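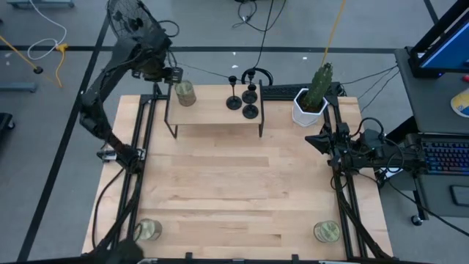 Strobel Home & Garden – Display Team

Speaker notes: Small things on a big surface
Evening talk for the Cumton Home Makers' Circle, December 14, 2018
Leonie Wegener speaking, Amber Bramwell on the table at the back

Opening (leave the slide up the whole time people are sitting down)

Good evening, everyone, and thank you for coming out when I'm sure you all have cookies to bake and cards to write. I'm Leonie, I've been on the display team at Strobel for longer than my knees would like, and I'm going to talk to you about putting a few things on a table. I know how that sounds. My brother asked me how long a person could possibly talk about that and I told him they'd had to stop me last time, at the February meeting in Zurkia, so they could lock the building.

[Wait for coats. Ask if the back row can hear.]

I'd like you to look at the picture for a moment before I start in on it. A glass jar, a few candle holders, a cactus, a little shelf. Most of you have something very like it at home already, in a cupboard or on a windowsill or in that box from the last move. I didn't come here to sell you a whole new set of anything, though Amber will be very happy to see you at the back afterward.

The shelf on the table

I want to begin with the low shelf at the back left, the one with the pale wood top and the thin black metal ends. If you take one idea home tonight, please let it be this one – put something low on top of your table and stand things on that. A row of jars and candle holders all sitting flat on the same surface tends to look like a yard sale to me, and I say that as someone who loves a yard sale. Lift a couple of them up by the height of a shoebox and your eye has a step to climb.

The top of the shelf is pale and the planks underneath run from cream to a light brown, with those narrow darker strips and the knots. They're close without matching, and I like that very much. People bring me a paint chip and say, Leonie, I need the exact same wood, and I always try to talk them out of it. Wood next to other wood is fine. The thin black ends do the work of telling you where one stops and the other begins.

[If someone asks about shelf makers: the Bomo range is the one we stock in the low size. The lowest one is $29. Don't get drawn into the tall ones, we'll be here all night.]

The candle holders

Black, slender stem, round foot, a small cup on top. Look how they're placed toward the right end of the shelf. One stands a little apart on the left, one is farther back, and the third is out near the front edge so that it partly overlaps the one behind. I used to line mine up like soldiers. My mother did, and her mother did, and there's nothing wrong with it on a mantel at Christmas when you want things formal. For an ordinary table, though, I'd pull one away from the others and let the remaining pair get cozy.

Try this when you get home. Put yours down in a group, then go and sit where you normally sit, in the chair you normally use, and look. I can't tell you how many times I've made something lovely standing up and then sat down to find that one candle holder had vanished completely behind another. A bit of overlap is pleasant. If one has disappeared, move it over.

[Story about the dinner at my sister's, with the gravy boat – only if they're laughing already. Keep it short!]

And since we're so near the holidays, the sensible part. If you're going to light candles, keep them well away from dried flowers and curtains and sleeves, and don't leave the room with them burning. I know you know. I say it at every talk and I'll go on saying it.

The jars

Now the jars, my favorites. One is up on the shelf toward its left end, and its two friends are down at the front, one at each corner. They all belong to the same family, with a bit of green about them. The one on the shelf has a slightly patterned look, the front left one is clear with a green tint, and the front right one has a pale green top.

You'll notice they aren't together. I think if you handed most of us three similar jars we'd set them in a row, and a row is perfectly nice, but spread out this way they make a big loose triangle and your eye goes wandering from one to the next and takes in everything between. It's the same trick as a garden, really. My neighbor plants the same blue salvia in several spots along her path and the whole bed feels like it was thought about, even the parts that weren't.

Glass is also forgiving. It takes up room without blocking anything, and green glass by a window in the morning is one of the cheap pleasures. I have one at home with nothing in it but buttons. At last count there were 139 of them, which my niece established one rainy afternoon, and I wouldn't part with a single one.

[Pass the sample jars around now. Start one on each side of the room. Remind them: two hands, please.]

The cactus

I promised the committee something with a root on it. At the back right there's a white planter with flat facets, and a good thick ribbed green cactus growing out of it, leaning up and off to the right. I want to say a word for leaning plants. People apologize to me for them! They prop them and tie them and turn the pot to the wall. But everything else on that table stands up straight or lies flat, and the cactus has a bit of swagger to it, and I'd let it be.

White planter, dark soil, green plant – it's the strongest contrast on the table, and it sits across from the shelf so the heavy things aren't all on one side. If you like, squint at it. I squint at everything. You want to see a dark patch or two on either side and some calm between.

On looking after a cactus at this time of year: very little water, as much light as you can give it, and keep it off a cold sill. I killed a beauty by being kind to it, a drink every Saturday morning like the ferns. Well, the ferns did fine.

The middle

Last of all, the middle of the worktop, left clear. Somebody always wants to fill it. I wanted to fill it. But a table is for using, and if you have to move 20 things before you can roll out dough or wrap a parcel, you'll soon resent every one of them. Keep your pretty things along the back and in the front corners and you can have both.

[Check the clock. If running late, skip straight to the hands-on part.]

Hands-on

Amber has trays ready, each with a low shelf, some jars and some candle holders. Take turns, please, and be kind to one another's arrangements. Move one thing, step back, move another. I'll come around to every table and I promise to bring only compliments and possibly one suggestion.

Housekeeping for the end: jars back to Amber, coats are on the rack by the door, and the parking lot gate closes at ten. Sign-up sheet for the wreath morning is next to the coffee.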